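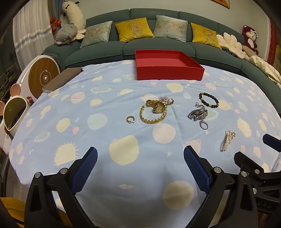
Curkance project, April progress report
To: Wenche Myklebust
From: Craig Moncrieff

We now hold 1138 hand-held gripper recordings of the jewelry sorting task, double the 569 in our last report. I would not read that as twice the progress. A policy trained on the full set still does badly on thin pieces, and Feven Berhe thinks the newer recordings look too much like the old ones. I agree with her.

The Maurya method assumes that people using two grippers will show the robot how to share the work between its arms. I have doubts.
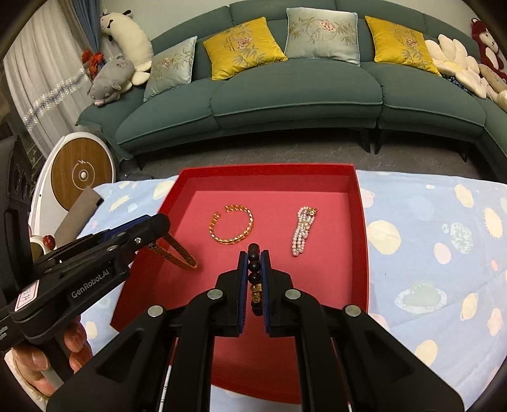
Holding a bracelet over the box is easy to label. Deciding which hand should go first is harder. Sushil Grewal relabeled 16 recordings without seeing the first labels, and his choices often differed. Until we know why, I don't trust the timing score we gave you.

Norbert Hrubý wants to move to the Trullutel arms now. I'd hold off. We ask to spend the remaining recording money on new homes and new table layouts, with the same jewelry, and to drop the timing score from the next report. Please let us know by Friday if that is a problem.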